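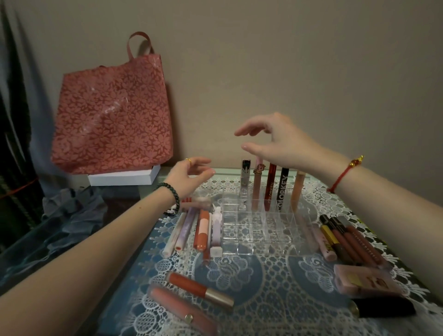
Sisine has put its first-person task recordings on sale to anyone with a credit card, and I've been poking at the starter pack all week. It opened for orders on March 29, 2019, and until then you had to be a lab with a contract to get near the stuff.

Quick background if you haven't been following. Sisine sells footage of people doing small household jobs, shot from the head so you get the hands and the work in front of them. Robot folks use it to teach arms how people reach for things, pick them up and put them away. The starter pack is $69 and comes with 2,497 clips. The big one, which I haven't tried, adds hand tracking files and runs a good deal more.

I went straight for the tidying set, and in there straight for the makeup clips, because lipsticks are such a nasty little problem for a gripper! They're skinny, they're shiny, half of them are see-through, and they like to be stood up in a slot barely wider than they are. Add a clear acrylic organizer and a lace tablecloth with dark blue showing through the holes, and my old depth camera would just give up. I tried something like it at home last year with my Brandes two-finger arm (a bathroom cup and three tubes of lip balm) and spent most of an evening picking lip balm up off the floor.

What I like is that the tables look like real tables. Tubes lie at angles, some right up against each other, and the people wear their rings and bracelets. Siston's rival pack is all gray gloves on a white bench, and a model I trained on it last year got pretty confused the first time it saw my own hands.

Now the grumbles. The download came in 13 separate zip files, and two of mine had to be fetched again. The labels are thin - you get "pick" and "place" with start and end times, and nothing about which object is meant. For a table with this many tubes on it, that hurts. I did my own labels for 100 clips and it took me almost the whole weekend. The license is fine for hobby use and for classes, but if you plan to sell a product you'll need to write to them first.

Support answered me in a day, and they say object names are coming in April as a free update for anyone who already bought in. I'd wait for that if you're not in a hurry. If you are, the pack loads fine in the Delldale viewer, though you have to turn off auto-rotate or a few of the clips play sideways.

I'm hanging on to mine. Next up is the kitchen drawer set, and then the lip balm gets another try.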